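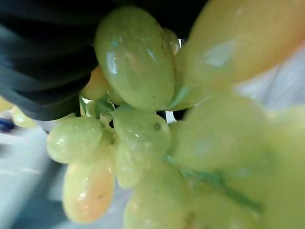 Green, with a bit of blush.

Print this page | E-mail this page

How to put out a bowl of grapes

Buy one big bunch, roughly 2 pounds. Rinse it, drain it, and pat it dry with a towel you like less than the others. Pull off anything soft or split. A few specks are fine - you have specks too.

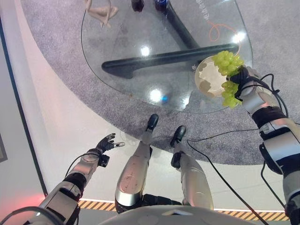

Green grapes and a white bowl at the glass table.

Choose a shallow bowl. In a deep one the bottom grapes get forgotten until May. Lower the bunch in by the stem and let it flop to one side.

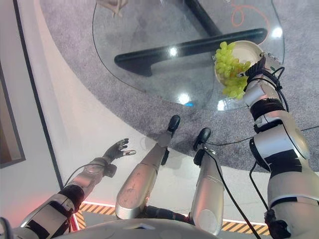 Bakke wrote in to ask why anyone would leave them on the stem, when loose grapes are easier to grab and don't leave a skeleton behind.

Fair, but loose grapes roll, and a glass table will not help you. Keep scissors nearby and snip small clusters for guests.

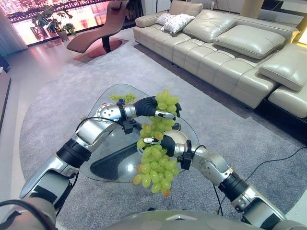
If the bunch is too big for the bowl, cut it in two near a fork in the stem and refrigerate the spare, unwashed if you got to it in time.

E-mail this page to a friend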